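3.2 Rinsing habits and the reuse of plastic bags in the household

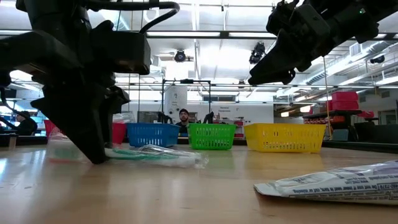 Why do households keep some plastic bags and throw away others? In our interviews the main reason was the food that had been inside, and the thickness of the plastic came second.

Figure 4. A clear plastic bag lying flat on a wooden tabletop.

The diary study was held in Pelldale and Deltbridge and included 126 households. Each household wrote down, during 15 days in April, every bag that entered the kitchen and what was done with it afterwards. The diary form was adapted from Verbruggen, with one column added for the contents of the bag. We removed the column for price, as most respondents in the pilot left it empty.

Bags that had contained bread or dry fruit were usually kept. Bags that had contained raw meat or fish were almost always thrown away, also by respondents who described themselves as very careful with waste. Between these two groups there is a wide middle area — cheese, cut vegetables, cooked rice — where the decision depended on who was doing the dishes that evening. In 56 households more than one person made entries, and in these the treatment of cheese bags was often different from one page to the next.

Drying was mentioned more often as a difficulty than washing. A bag can be rinsed in a moment, but it must then hang somewhere, and many kitchens in Deltbridge are small. One respondent wrote that she had stopped reusing bags in the winter only for this reason. Respondents with an outdoor line did not mention the problem.

The diaries gave 3000 entries suitable for coding. They were coded by the first author and by Ebenezer Amegashie, who worked separately and compared the results afterwards. Disagreements concerned mostly the word "cleaned", which some respondents used for rinsing and others for wiping with a cloth. We kept these entries in a category of their own. The storage boxes sold under the name Gemus, which several households used in place of bags, are treated in Section 3.3.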